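Taking Apart an Old Desktop PC: Workshop Tips
Sikthorpe Home Workshop Pages – Repairs and Reuse

An old desktop computer is worth opening before you give up on it. The work needs little more than a screwdriver and a clear bench, and most of the trouble people have comes from rushing the first ten minutes. These tips cover opening the case, keeping track of what comes off, and sorting the parts at the end.

Before you open anything

Shut the computer down, switch it off at the back if there is a switch, and pull the power cord. Then press the front power button once and hold it for a few seconds. Take off all the other cables too, including the network cable, which people tend to forget until they try to turn the case around.

Leave the power supply closed. It is a sealed metal box with the fan in it, and it can hold a charge long after it is unplugged. Everything else in the case can be handled, but that part goes out whole.

If the drive is still in there and you want the files, copy them first. A drive that works in November may not work after a winter in the garage.

Clear the bench

Give yourself twice the room you think you need. The case takes up one half and the parts take up the other. A towel under the case protects both the bench top and the paint, though a rubber mat is better because small screws don't vanish into it.

Store the tools you use for this job on the wall behind the bench. Holders can be bought, cut from scrap, or printed if you have access to a printer. Slots suit flat tools and square sockets suit anything with a thick handle. Hang the plate high enough that an open case can stand below it – we got this wrong on our first bench and had to move every screw up 7 inches.

Taking off the side panel

Most panels are held by two or three screws at the back. Some have a latch instead. Slide the panel toward the back before you lift, and if it won't slide, look for another screw. Prying with a flat screwdriver bends the lip, and a bent lip never goes back on properly.

With the panel off, look for any bracket that is in the way of the board or the cards. Colored tabs are often a clue to where you are meant to press or pull. Take the bracket off and keep its screws with it. 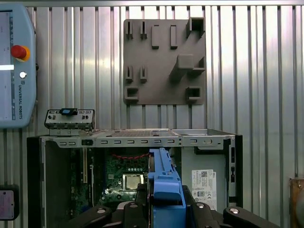 An open case with the side panel off and a bracket resting on the top rail.

Keeping track of screws

Computer screws look alike and are not. The coarse ones usually belong to the case and the fine ones to the drives. An egg carton works well, one cup for each step, filled from left to right. When you put the machine back together, empty the cups from right to left.

For bigger jobs, draw the outline of the case on cardboard and push each screw through at the spot it came from. The Todano parts tray we used before had lovely deep cups and a lid that didn't close, so the cardboard has won.

Cleaning out the dust

Take the case outdoors or to an open door. Use a soft, dry paintbrush on the board and hold the fan blades still with a finger while you brush them. Canned air should be used in short bursts with the can upright. Keep the vacuum cleaner for the floor afterward.

Cards and memory

Hold cards by their edges. Many slots have a small catch at one end, so release that before pulling, and draw the card straight out. Memory sticks have clips at the ends. Press the clips outward and the stick lifts up.

Touch bare metal on the case before you touch any part, and again each time you come back from the other side of the room.

Sorting what's left

Memory, cards and drives can often be used again. Wrap each one in an antistatic bag and write on the bag what it came out of. The steel case can go with scrap metal once it is empty. Circuit boards belong with electronics recycling. The Avbridge drop-off takes them at the side gate, and wants batteries taken out first. The coin-shaped one on the board slides out from under its clip.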